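How to sort a junk drawer (and keep it sorted past the weekend)

Posted Aug 11, 2022 by Yareli Valdovinos
Filed under: Kitchen, Small Spaces, Quick Fixes

Third drawer down, left of the stove. You have one. Mine wouldn't open more than a hand's width because a potato masher had turned sideways in there. Did the whole thing over on Tuesday after dinner, wrote the steps down while I still remembered them.

What you need

An old towel or bedsheet
A trash bag
A shoebox, plus whatever small boxes you've got lying around (tea boxes, the lids off gift boxes, jar lids for tiny stuff)
Masking tape and a marker
A damp rag
A tape measure

Don't buy organizers yet. Do not. I bought a set of bamboo trays before measuring and they were too tall, the drawer wouldn't shut. They live under the sink now with sponges in them.

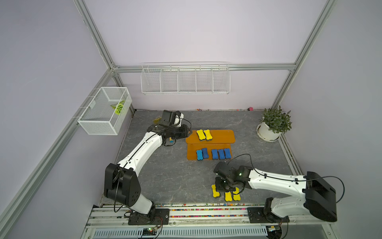 Reading time: 3 minutes

Step 1. Take the drawer all the way out

Not just open, out. Most lift up and off the runners, some have a little plastic lever on each side. Push one up and the other one down, then pull. Look in the hole when it's out. Stuff falls down the back. I got a birthday candle, a takeout menu and the allen key for the crib, which we gave away.

Step 2. Dump it on the towel

Tip it gently if there are thumbtacks. Spread it flat so nothing is on top of anything else. Kids and cats out of the room for this part.

Step 3. Trash first, fast

Dead pens, dried glue, soy sauce packets, expired coupons, rubber bands that crack when you stretch them. Don't think too hard. Batteries go in a seperate bag, not the trash – tape over the ends and take them to wherever your town collects them. In Ultenham it's a bin by the library door.

Step 4. Piles

Go by what you're doing when you reach for it, not by what it's made of. My piles:

Fixing things (screwdriver, picture hooks, tape measure, super glue)
Mailing things (stamps, envelopes, the good scissors)
Lights out (flashlight, matches, candles, batteries that work)
Food stuff (bag clips, twist ties, corn holders)
No idea

The No Idea pile is fine. Everybody's got one. Goes in the shoebox, lid on, tape across the lid, date on the tape. Top of the closet. If you haven't opened it in 135 days, out it goes. That number is from my neighbor Şengül Dursun, no clue where she got it, but I used it last time and never missed a thing.

Step 5. Move out what doesn't live here

Masher goes with the big utensils. Medicine goes to the medicine shelf. Keys – try them in every door you own once, then label or toss. Spare car key gets a hook by the door.

Step 6. Wipe and measure

Wipe the inside, crumbs collect in the back corners. Let it dry. Then measure width, depth and height INSIDE, not the front panel. Write the height down twice, it's the one people forget.

Step 7. Boxes in

Set the empty boxes in first and shuffle them around till they fit tight. Tall things at the back. Whatever you grab daily goes in front, for us that's bag clips and scissors. Cut down boxes that are too high, a kitchen knife is fine but go slow. Loop of masking tape under each one so they don't slide when you slam it.

If there's a gap left over at the side, leave it. Good spot for a ruler or the long lighter.

Step 8. Label

Marker on tape, stuck on the bottom of the box where you see it when its empty. Looks silly. Works on husbands.

Keeping it that way

Two minutes when you take the trash out. Pick out whatever doesn't match its box. If one box keeps overflowing it's too small, swap it. Live with the cardboard for a couple of weeks, and if you still like the layout, then go get nice trays in those exact sizes. I ended up with the plain white ones from Tokgöz, the low kind.

If the drawer sticks going back in, rub a candle stub along wood runners. For metal ones wipe the grit off and try again before you oil anything.

Comments (2)

Melahat Tatlı
Did mine tonight and found my passport photos from forever ago. Question, where do you put the charging cables? I have a whole nest of them.

Yareli Valdovinos
Toilet paper tubes! One cable per tube, write on the tube what it's for. Stand them up in a box if the drawer's deep enough, lay them flat if not. Cable drawer post coming, once I face my own.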